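Arm keeps dropping tubes over the bin, no fault code

hunonmont_cell
Two arm sorting setup, bottles and squeeze tubes into bins. Bottles fine. Tubes slip out of the gripper on the way up, maybe one in 6. Controller says grip OK every time. Started in April after we swapped the finger pads.
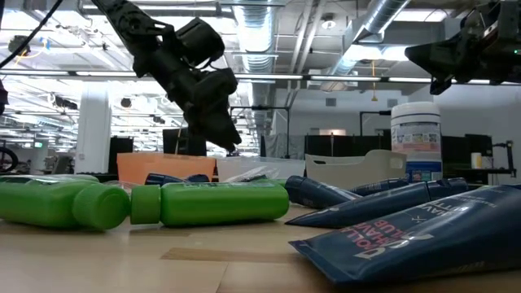

Already redid the zero on both grippers, no change. Dont want to crank the force and burst one.

Qureshi
Where is it grabbing? Crimped end is flat and slick, go for the body nearer the cap. And check the new pads are the same thickness – ours were 2 mm off and "grip OK" just meant the fingers stopped moving.

jetgate5
same here, never fixed it

Harklow
Slow the lift for the first inch. Also pads wear, we change at 3,000 picks. Keep hands out while your testing it, E-stop in reach.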